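About Marsden Evening School

Small classes in dull and useful subjects
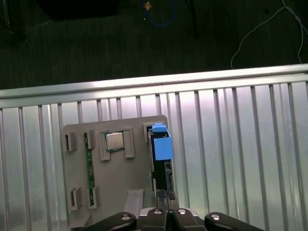

Marsden Evening School teaches adults the things they were supposed to have picked up somewhere along the way. Bookkeeping, mostly. Also letter writing, basic Spanish, how to read a lease, and a course called Sewing for the Impatient that fills up before we have finished printing the schedule.

Phyllis Dunmore started the school above a shoe repair shop with a borrowed chalkboard and a firm belief that anyone could learn double-entry accounting if they were given coffee. She still holds the belief. The coffee has improved slightly, mainly through staff complaints.

We moved to Carkau Street when the shoe repair shop wanted its upstairs back. The new building has 3 classrooms, an office, and a staircase that everyone describes as charming until they have carried a sewing machine up it. There is an elevator. Please use the elevator.

Who teaches here

Phyllis teaches Bookkeeping One and Bookkeeping Two. She has threatened to retire on several occasions and was given a cake for it once, which she ate before signing up for another year.

Wendy Goodall runs the sewing room. She can spot a crooked hem from the parking lot and will mention it.

Jamie Sugden teaches Plain Letters, a course in writing to landlords, insurers and relatives without making things worse. Students bring real mail. Some of it is quite bad.

Ronja Sæther teaches Spanish, having learned it in Valencia from a landlady who disliked her. Her students come out speaking clearly and with an unusual number of ways to talk about rent.

Ryan Hartley handles the office, enrollment and the phone. If you call at lunchtime you will get the machine, and the machine is friendlier.

How it works

Terms start in September and again after the winter break. Classes meet in the evening, from 6:30 to 8:30, with a pause in the middle for the coffee mentioned earlier. No class has more than 12 students. We tried 40 once, for a free talk on income tax, and several of them had to listen from the stairs.

There are no grades. Bookkeeping students may take a final test if they want one, and a surprising number do. Certificates are printed on decent paper.

Fees are listed on the enrollment form and include handouts but not fabric. You can switch courses up to the second week. After that Ryan has done the paperwork and would prefer you stayed put.

The office opens at 4 p.m. on class days. Ring the lower bell. The upper one has never been connected to anything.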